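Skaltholm Press > Workshop > Notebook > Translations

Search the notebook Enter keyword Go

Last updated 12/13/24

Skurkberg, English edition: text conversion and line edit

Picked up where the September entry stopped. The story collection is now in one master file instead of eleven. Merge took most of the morning. The old files had been saved in three different word processors over the years, and the quotation marks show it: low opening quotes in four stories, guillemets in two, straight quotes in the rest. Converted everything to curly doubles with a script, then checked nested quotes by hand. The script got confused wherever a line of dialogue runs over a paragraph break. Fixed those. There may still be a few in "The Tide Office," which has a character who speaks for six paragraphs without a closing quote.

Word count after merge: the longest story is 3,895 words short of what the contents sheet claims. Compared it with the source text and found nothing missing. The sheet was counting the deleted prologue. Corrected the sheet.

Term list

The term list stands at 223 entries. Of those, 133 are settled and locked. The rest are waiting on a decision or on a second occurrence in the text.

Decisions made today:

- Ship names stay in the original and are set in italics. No translation in brackets on first use. The earlier draft did both and it slowed the opening page badly.
- The planet is Skurkberg in all cases. The early stories have a variant with a hyphen. Removed.
- "Warden" for the station rank, lower case unless it stands directly before a name. "Keeper" was used in two stories and has been replaced. Check that "keeper" still appears in the lighthouse story, where it means an ordinary keeper.
- The machine characters take "it" until they are named, then whatever pronoun the other characters use. The source language doesn't force the choice and the drafts are all over the place. In "Cold Ledger" the pronoun changes on the page where the crew votes, so leave that one alone until the second pass.
- Units: metric throughout. Distances in the source are given in a made-up unit in the first two stories and in kilometers after that. Keep the made-up unit where it is. The author changed it in the second printing and changed it back in the third, so it is deliberate.

Open terms: the verb for entering the sleep tanks (currently "go under," which reads like drowning in one scene and like a business failure in another); the children's insult in the school chapter; the three words for fog. English has fog, mist and haze, but the order of thickness in the story doesn't match.

Tense

Four of the stories are in present tense in the source. Tried "The Long Inventory" in past tense for its first 2,000 words to see whether it would carry. It reads more smoothly and loses the ending, where the narrator stops being able to report. Reverted to present. Kept the test file in the scrap folder with the date removed from the name so it won't sort to the top.

The frame story is in past tense and must stay that way. Watch for slips at the joins. Found two today, both in the paragraph just before the frame closes.

Sample proofs

The Istano proofs came back on the cream stock. Set in the smaller of the two sizes. Line length is fine. Hyphenation is too generous: four hyphenated line ends in a row on the second page, and one broken ship name. Added all ship names to the exception list. The section break ornament prints too gray and will be replaced by a blank line, with a centered asterisk where the break falls at the top or foot of a page.

The proof also used the wrong dash. We use closed em dashes for interrupted speech and nothing else. Interrupted thought gets an ellipsis or a full stop. Went through the first three stories and changed them. The remaining ones are marked. 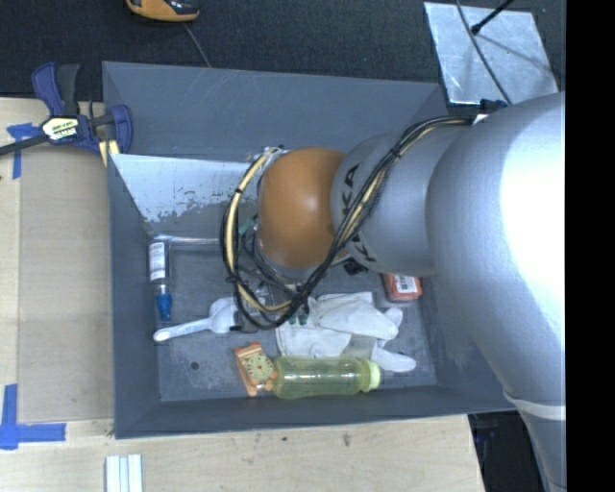
Skaltholm Press Workshop
Text editor, translated fiction

Second pass on "Cold Ledger," dialogue only. Read it aloud against the source. Main problem is contractions. The crew should contract freely; the ship's voice should not contract until the vote. The draft has the ship saying "can't" twice in the opening scene. Changed to "cannot." One crew member, the medic, also avoids contractions in the source by using the formal address. Let the medic contract with the crew and not with the ship. That keeps some of the formality without adding "sir" to every line.

The joke about the oxygen tax doesn't survive. It depends on two words that sound alike. Tried a version with "heir" and "air," which is poor and has been used before. Cut the joke, kept the reaction, and gave the reaction a different cause: the medic drops the ledger. Needs sign-off, as it adds an action that isn't in the source. Marked in the margin.

Read the Zamudio sample translation of the same story for comparison. Its paragraphing is closer to the source than ours. Restored five paragraph breaks on the strength of it. Did not take any wording.

Carry over to next entry:

- nested quotes in "The Tide Office"
- dashes, story four onward
- fog terms
- "go under"
- ask for a new Istano proof with the exception list loaded
- back cover copy still calls the book a novel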